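Workshop news: the Hellwig arm 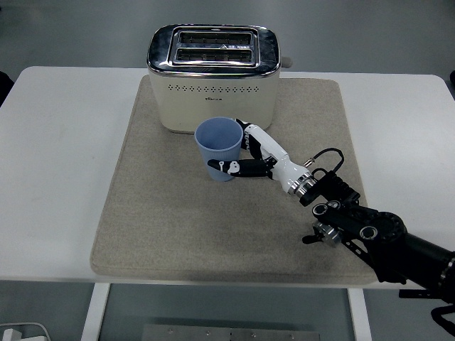
What does it cost a member to use the arm? Bench time is free with your normal monthly fee, and you pay only for parts you break.

The Hellwig bench has been running since March, and most of the work has gone into gripping. Pantelis Vrettos has been writing the control code and Iraklis Dimitriou looks after the wiring and the mounts. They chose ordinary kitchen things to practise on. The felt mat stops items sliding when the fingers first touch them, and it saves the table top from knocks.

The cup gave more trouble than expected. Thin plastic bends under the thumb, so the closing force had to come down a long way from the default setting. The program now closes the fingers in 20 small steps and checks the motor current after each one. Iraklis keeps a log of every grip, good or bad, and it stands at 3,833 entries. Anyone who wants to read it can ask him for the file.

Next on the list is the toaster lever. It needs a straight push downwards with up to 500 grams more force than the cup work uses, and Pantelis wants a software limit in place before anyone tries it. The toaster stays unplugged for all of this.

Two requests. Please don't move the mat, as the start positions are measured from its corners. And if you have a spare 24-volt supply from the old Odar printers, the bench could use one.

The code is in the shared folder under Sanasley, version 59. New members need the short safety talk before switching the arm on. Talks are at 6.30 pm in the Gratelmont room, and the sign-up sheet is by the door.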